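The robot that let go too soon

Ximena Medrano

7 min read

The first thing the robot dropped was a phone charger, and I laughed. The second was a glass jar of buttons, and I was picking those out of my shoes until bedtime!

I'd gone up to Demonby in July to watch a pair of arms learn to pack and unpack boxes. It's a small outfit, up a flight of stairs over a tile shop, and they'd been promised a visit from Nekmont, who wanted to see the arms handle returned parcels. So everyone was a bit jumpy before anything went wrong. Citlali Aguirre, who runs the place, gave me a stool behind the yellow line and a pair of safety glasses that kept sliding down my nose.

The job looked easy enough. Left arm holds the item, right arm comes over and takes it, left arm lets go. You do it yourself every time you pass a mug from one hand to the other. The arms did it beautifully four times in a row and on the fifth the left one just opened, with the right still on its way over. Down went the charger. They reset it, tried the jar (empty next time, please) and you know the rest.

Wilfredo Macapagal hit the stop button before the lid had finished rolling. He's got a rule that if anything falls and you can't say why, the power goes off and stays off, and I liked him for it. A dropped charger is a nuisance, but the same arms had been down to lift a box of crockery after lunch, with a person standing at the other side of the bench to receive it. They cancelled that there and then.

My guess was weak fingers. Everyone's first guess was weak fingers! Han-gyeol Ahn spent the whole morning on them. She changed the pads, checked the motors, hung a bag of sugar from the left hand for 20 minutes and it didn't budge. The hand was holding perfectly well right up to the moment it was told to open. So the question was why it was being told to.

For that you have to go back to where these arms get their manners from. They don't learn from other robots. They learn from people with a gripper in each hand, going through ordinary jobs in ordinary homes while the grippers record the lot. It's clever and a bit daft to look at. I had a go in Citlali's kitchen and felt like a lobster doing the washing up.

The recordings come from all sorts of rooms, and parcels are a favourite because they're fiddly: cables, crinkly wrappers, little zip bags, bits of foam that snag on everything. You wouldn't believe how hard it is to pick up a zip bag with two rubbery pads until you've tried it.
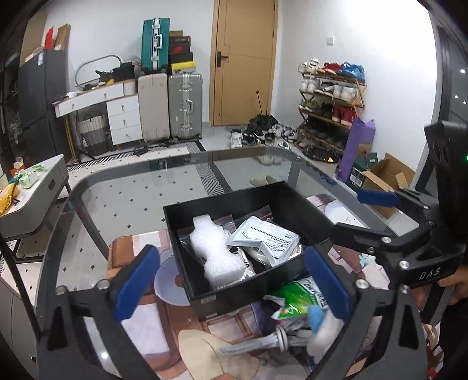 Gripper work on a glass table: an open black box with its foam, a coiled white cable and plenty of clear plastic.

Pantelis Vasilakis looks after the recordings, and he was the one who cracked it, at ten to six with a cold samosa in his hand. He'd lined up the left and right grippers side by side on his screen and was tapping along to them with a pencil, the way you'd check a drummer. Every handover in one batch sounded wrong. Tap, tap-tap. The left hand opened and then, a beat later, the right hand closed, when any sane person would do it the other way round.

Nobody had really been letting go early, of course, or there'd have been stuff all over the carpets. The clocks didn't agree. Each gripper keeps its own time and the two are meant to be matched up at the start of a session. After a battery change the right-hand one had come back with its clock 302 milliseconds adrift, and the software had taken its word for it. That's a blink. But in a blink you can drop a jar of buttons, as I can tell you.

What bothered Pantelis was how long it had gone unspotted. There's a check for exactly this, a program they call Somogyi, and it had been passing the bad batch with a cheerful green tick. It compared the clocks when a session opened and never looked again. Swap a battery halfway through and you sailed straight past it. In the end they pulled 136 recordings and kept back 18 from the same batch that had been made before the swap.

I asked Citlali whether you couldn't just slide the late ones back into line. You can, she told me, if the gap stays the same all the way through, and in some of these it wandered. She wasn't going to guess with crockery in the picture.

The fixes are dull, and I mean that kindly. Grippers now get tapped together at the start, after every battery change and at the end, so there's a knock on both recordings to line up. Somogyi checks all the way along. And the left arm has a new instruction that doesn't depend on anyone's clock: it won't open until the right one reports a grip. Wilfredo had wanted that one from the beginning and was fairly gracious about it.

I went back for the retest and took my own jar, with dried pasta in this time. The arms passed it over again and again while Han-gyeol stood with her thumb near the stop button. It didn't drop. It did set the jar down on its side once and send a few penne across the bench, which is apparently a different problem, and Pantelis has it on his list.

Nekmont's visit has been put back, and the crockery is still in its cupboard.

More from this section
Prarkex and the lift that wouldn't wait
My week with a lawn robot (and next door's hose)
Who presses the stop button?
Letters: your warehouse near misses

Contact the editors | © All rights reserved | Back to top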